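Home | Workshop | Kitchen | Storage | Garage | Contact

Lighting and Wall Tips for a Brick Workshop

Posted 24 July 2023 by Ivars Jaunzems
27 shares | 4 comments

A room with brick walls and a metal-style ceiling makes a good workshop, but it takes a little planning. The brick soaks up light, the ceiling throws sound back at you, and anything you want to hang needs the right anchor. These tips come from setting up work rooms in Lundton and Gultside over the years.

Start with the ceiling. If yours is the ribbed kind, leave it white or paint it white. White ridges spread the light from the fixtures and you get fewer hard shadows on the work. Dust collects along any pipes that run below it, so go over them with a long-handled duster before you clean anything lower down.
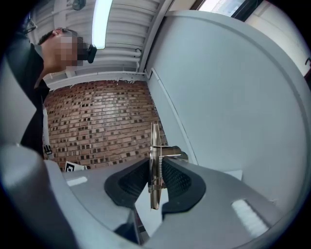
White ribbed ceiling, long fluorescent light and red brick.

Long fluorescent fixtures still do a decent job. Wipe the tube and the cover twice a year with a barely damp cloth, power off, and let everything dry before you switch it back on. If a tube flickers, try reseating it first. When you replace one in a room with several, write the date on the end cap in pencil. I do mine in December, when the days are short and I notice the dull ones.

Brick needs a dry brush before it needs water. Use a stiff nylon brush and work from the top. Wire brushes leave bits of metal behind that rust and stain the mortar. If the wall still looks dusty, vacuum it with the soft brush attachment. For grease marks, use dish soap in warm water, rinse with a sponge, and keep the water off any outlets.

To hang something from brick:

Drill into the mortar joint for light loads. Mortar is easier to patch later.
Drill into the brick itself for shelves and heavy tools, with a masonry bit and a sleeve anchor.
Stay 2 inches away from the corner of the wall.
Blow the dust out of the hole before the anchor goes in.

Straps and clips can go on a plain hook. Hang them by the buckle end and they won't tangle.
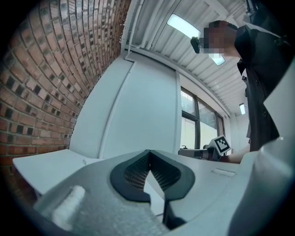 Where brick meets a painted wall, run a bead of paintable caulk down the joint. The gap there always opens up a little and lets in dust. Mask the brick side well, because paint does not come off brick. Semi-gloss is the better choice for the painted part of a work room. It wipes clean and lasts longer than flat.

Conduit on the surface of a wall can be painted to match. Scuff it with 200 grit paper, wipe it down, and give it two thin coats. Never hang anything from it, even something light. Check the straps once in a while and tighten any that have worked loose.

Set your bench so the window is to one side of you. With the window behind you, your own shadow falls on the work, and with it in front you squint all afternoon. Dark window frames show dust more than white ones do, so keep a dry rag on a nail close by.

4 comments | Share | Print | Back to Workshop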